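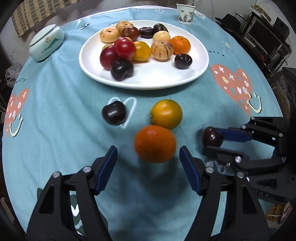

Abb. 20: Früchte auf ovaler Platte, runder Tisch mit bedruckter Tischdecke

5.3 Tischdecken waschen und trocknen (Waschautomat Premard 905)

Obstflecken sind vor dem Waschen zu behandeln. Das Pflegeetikett der Tischdecke ist in jedem Fall maßgeblich.

1. Krümel und Fruchtreste entfernen, Decke ausschütteln.
2. Flecken mit kaltem Wasser von der Rückseite her ausspülen.
3. Fleckenmittel auftragen und 20 Minuten einwirken lassen.
4. Bedruckte Decken auf links wenden und locker in die Trommel legen.
5. Programm »Tischwäsche« wählen. Weiße Decken aus Baumwolle können bei bis zu 60 °C gewaschen werden.
6. Taste Start drücken. Die Tür bleibt bis zum Programmende verriegelt.

Hinweis: Eingetrocknete Flecken von Kirschen oder Pflaumen erfordern unter Umständen einen zweiten Waschgang. Die Decke ist bis dahin nicht zu bügeln.

Vorsicht! Chlorhaltige Bleichmittel beschädigen die Türdichtung und dürfen nicht verwendet werden.

Ersatzdichtungen sind unter der Bestellnummer 1731 beim Kundendienst Irkmont erhältlich. Zum Trocknen siehe Abschnitt 5.4.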